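Getting Denim Soft Again (and Other Laundry Room Wins)

I love laundry day. There, I said it! My mother, Fadwa Samir, ran a tailoring shop on Zirnine Street and most of what follows came straight off her workbench, with a few things I've picked up since.

Stiff jeans and work shirts
Skip the fabric softener. Half a cup of plain white vinegar in the rinse does a better job, and the smell is gone by the time everything is dry. Turn jeans inside out, zip them up, and use cold water. If they still come out like cardboard, give them 7 minutes in the dryer on low with a couple of clean tennis balls and then hang them by the waistband — you'll be amazed!

Ring around the collar
Dish soap, an old toothbrush, ten minutes of patience. Rub it in dry, before any water touches the shirt. For really stubborn collars I make a paste with baking soda and leave it on while I have my coffee. Go easy on anything dark, and test a hidden seam first.

Towels that won't soak up water
This one makes me so happy. Wash them hot with vinegar and no detergent, then again with baking soda and nothing else. Don't mix the two in one load, they cancel each other out. My beach towels went from sliding water around to drinking it up.

Ironing without the shine
Dark cotton and wool get shiny if the iron touches them directly. Lay a damp dish towel over the top and press down, lift, move along (no scrubbing back and forth). Pleats hold beautifully if you let the fabric cool completely before you pick it up.

Missing buttons
Keep a jar. Every worn-out shirt gives up its buttons before it goes in the rag bag, and I snip them off over a bowl so they don't roll under the washer.

Abdelkrim Benjelloun wrote in to say he stores his good sheets inside one of their own pillowcases, set by set. I tried it in April and my linen closet has never looked better — thank you, Abdelkrim!

Next up: grease spots and what chalk can do about them.

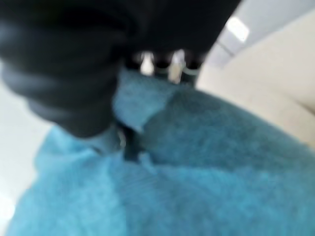

Page last changed: April, 7:20 p.m.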